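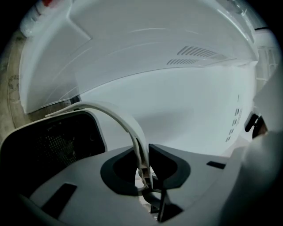 Building the static mask and recovering tracking in white interiors

Applies to Kuteo 4 with the fisheye hand-held gripper profile. Maintained by Yevdokiia Karpenko and Svyatoslav Melnychuk, Komden perception tools.

This page covers two steps of the Kuteo preprocessing chain: generating the static mask for the gripper body, and tuning the feature front end for recordings made inside appliances, cabinets and other smooth white enclosures. It assumes that lens calibration is done and that the recording has already been imported. If kuteo status reports the session as "raw", go back to the import page first.

Why the defaults fail

The tracker estimates camera motion from points on static surfaces. The gripper body moves with the camera, so any point detected on it reports zero motion. In a normal kitchen view these points are outvoted by the background. Inside a white enclosure the background offers little to detect, and the housing, the finger pads and the linkage between them supply most of the strong corners. The solver then concludes that the camera is standing still.

The usual symptom is a trajectory that looks fine up to the opening of the appliance, freezes, and jumps when the gripper comes back out. If the trajectory is noisy inside but does not freeze, the mask is probably good and you can skip to the front end section.

Step 1. Draw the static mask

Open the session in Kivi and choose the mask tool:

kivi open SESSION --tool mask

Pick a frame with the fingers fully open and draw one polygon around the housing. Include recessed panels and slots in the body. They are dark and tempting to leave out, but mesh in particular produces dense, repeatable corners that move with the camera. Then draw a separate polygon for the black area outside the lens circle. Do not merge the two. The lens polygon is shared by every session recorded with the same lens, and Kuteo stores it in the profile.

Leave a margin of 4 pixels outside the housing edge. The descriptor window reaches past the point it describes, and a corner just off the edge will still pick up housing texture.

Save with Ctrl+S. The result is written to masks/static.png, with black for ignored pixels. Check that polarity if you are bringing a mask over from another tool. An inverted mask raises no error and leaves the tracker with nothing except the gripper to look at.

Step 2. Add the moving parts

The fingers change shape and position during a grasp, so one polygon does not cover them. There are two options.

The swept mask is the union of all finger positions. Run

kuteo mask sweep SESSION --from-width open --to-width closed

and Kuteo takes the gripper width channel, samples frames over its range and joins the regions. It needs at least one full open and close in the recording. This is the safer option, and the cost is image area. With flexible fingers the swept region can be large, as a curved finger bows outward when it is loaded.

The per-frame mask is indexed by gripper width and cuts away less. Use

kuteo mask dynamic SESSION --bins 64

It depends on the width channel being in sync with the video. An offset of even a few frames puts the mask beside the finger during fast closing, which is when you need it. Run kuteo sync check before choosing this option.

For enclosure work we use the per-frame mask. The area recovered is often in the middle of the view, where distortion is lowest and points survive longest.

White fingers against a white wall are a known problem for the automatic outline. The segmentation follows the shading along the finger edge, and where the shading disappears it takes in part of the wall or drops a piece of the finger. Step through the bins in Kivi and correct these by hand. Oksana Prokopenko's edge-lock patch, merged in October, keeps a manual correction when neighboring bins are regenerated. Before that patch the corrections were overwritten silently, so check your build if your edits disappear.

Step 3. Tune the front end

Edit frontend.cfg in the session folder. The values below are the ones used for the Dranimis appliance sessions.

detector.threshold = 4
detector.grid = 64
detector.min_per_cell = 1
preprocess.local_contrast = on
preprocess.contrast_tile = 64
tracker.max_lost_frames = 30

The low threshold is what lets the detector respond to molded seams and faint panel edges. On its own it would also fill every textured region with weak points, and the grid setting limits that by spreading detections over the view.

Seams are a mixed blessing. A long smooth seam constrains motion across it and gives nothing along it. Points on a seam slide, and the match still scores well. Vent slots, shelf rails, screw heads and latches are much better, though regular slots bring their own failure: one slit looks the same as the next, and a fast motion can shift the match by one whole slit. Set

matcher.repeat_check = strict

whenever a vent or a rack takes up a noticeable part of the view. The matcher then drops any candidate whose second-best match lies along the same line at nearly the same score. You lose points, and the ones you keep are usable.

Leave local contrast off for recordings with visible lamp reflections on glossy plastic. It amplifies the reflection edges, and those travel with the viewpoint and not with the wall.

Step 4. Bridge with the IMU

Some stretches will have too few points whatever the settings. The solver can carry the pose through on inertial data:

kuteo solve SESSION --bridge imu --max-bridge 30

The limit is in frames. Do not raise it to get a session through. Position error grows quickly once vision is gone, and a bridged path looks smoother than a tracked one, which makes it hard to catch by eye. Bridged spans are drawn in orange in the Kivi timeline.

A bridge needs good tracking at both ends. If the solver prints "bridge open-ended", the recording stops or the tracker is lost before it sees a known surface again. Trim the session to the last tracked frame.

Step 5. Check the result

Run

kuteo report SESSION

and read these fields.

points_inside: median number of tracked points after entry. For the session used while writing this page it was 41 with the per-frame mask.

static_ratio: share of points with no image motion while the IMU reports movement. Anything clearly above zero means that part of the gripper is outside the mask. Kivi can color these points, and they normally sit in one clump that shows which edge to move.

loop_gap: distance between the entry pose and the exit pose on surfaces seen in both. Surfaces just outside the opening do most of the work here, so do not mask or crop them.

If static_ratio is fine and loop_gap is poor, look at the repeat check first, then at width sync.

Known issues

Auto exposure. Moving from a dim room into a bright white cavity takes the camera several frames to settle, and points detected before entry are lost. Lock exposure on the interior before recording. Valentyna Dovhaniuk keeps the lock script in the recorder tools folder.

Vignette drift. If the lens has been removed and refitted, the black border can shift enough to expose its edge. The edge is then detected as a strong static arc. Redraw the lens polygon and save it as a new profile.

Blurred finger at the border. A finger close to the lens and out of focus has a wide soft edge, and the outline tends to be drawn too tight. Grow that region by hand in Kivi.

Memory. Running mask dynamic with the sweep mask still loaded keeps both in memory. Use kuteo mask clear between them.

Changes to this page go through Theresia Leitner. Attach the report output and the mask folder to the request — screenshots of the trajectory alone are not enough to reproduce a failure.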